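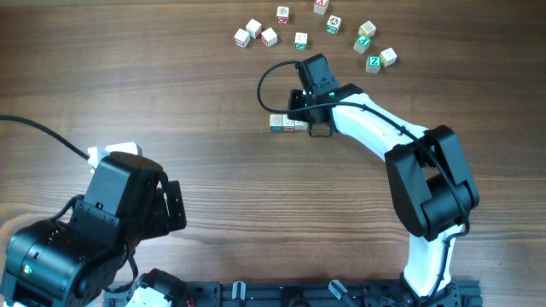
Do I need experience with toys or printing to apply?

Applicants need good color vision, steady hands and the patience to handle small parts for several hours. Everything else is covered in training.

Block Sorter and Inspector (part-time)
Rerari Toy Reclamation, Clarberg

Rerari buys used wooden alphabet blocks in mixed lots, inspects them, and rebuilds them into complete sets for libraries and preschools. The Clarberg workroom handles 2,000 blocks in a normal week. The position is open now and will be filled when a suitable applicant is found.

Duties

Spread each lot on the table in a single layer. Blocks must not be stacked during inspection.
Turn every block and check all six faces for cracks, raised grain, lifted print and tooth marks.
Sort by letter color first (red, green, blue), then by face type: plain letter, letter with border, picture with border.
Match blocks to a set pattern using the reference cards. Sets from different makers often have the same letters in slightly different sizes. Measure when in doubt.
Place blocks with worn or unreadable faces in the repaint tray. Cracked blocks are rejected and are not repainted.
Record missing letters on the set sheet. Z, Q and X are short in most lots. A Z from a matching maker is kept even if one picture face is faded.
Return finished sets to the shelf in letter order, with the set sheet on top.

Work area

Inspection is done at brown wooden tabletops with a visible grain. White-faced blocks are easy to find on this surface. The finish reflects overhead light and part of the table can look paler than the rest, so print defects should be checked with the block held in the hand and tilted away from the lamp. The table is cleared and wiped with a dry cloth between lots. Water and spray cleaners are not used near unsealed blocks.

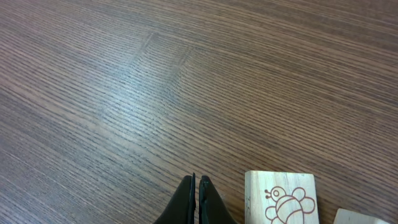

Hours and pay

The position is 2 shifts a week, 7 hours each, including a paid lunch break. Shifts start at 8 a.m. One of them is always Thursday, when new lots arrive from the Hollenstein warehouse. The other is agreed on when you are hired and can be changed with a week's notice. Extra shifts are usually offered in November.

Pay is hourly and is stated in the offer letter. Training hours are paid at the full rate. Travel to Clarberg is not reimbursed.

Requirements

Able to tell red, green and blue print apart under indoor light, including on worn faces. A short color test is part of the interview.
Able to sit or stand at a table for most of a shift. Stools and standing mats are provided.
Able to lift a full lot box to table height. A cart is available for moving boxes across the room.
Able to read and fill out forms in English.
No allergy to wood dust or water-based paint.

Useful, but not required

Experience in quality checking, library processing, print finishing or similar close work. Applicants who have worked with the Westwood set sheet will find ours almost the same, except that missing letters are entered on the front page and repaint items on the back.

How to apply

Send a one-page letter and a list of past jobs to the Rerari office in Clarberg by mail, or leave them at the front desk on any weekday before 4 p.m. State which shift you would prefer besides Thursday. A resume with a photograph is not needed.

Applicants who are invited to interview will sort a small mixed lot at the table and complete one set sheet. Speed is not scored at this stage. Please bring reading glasses if you use them.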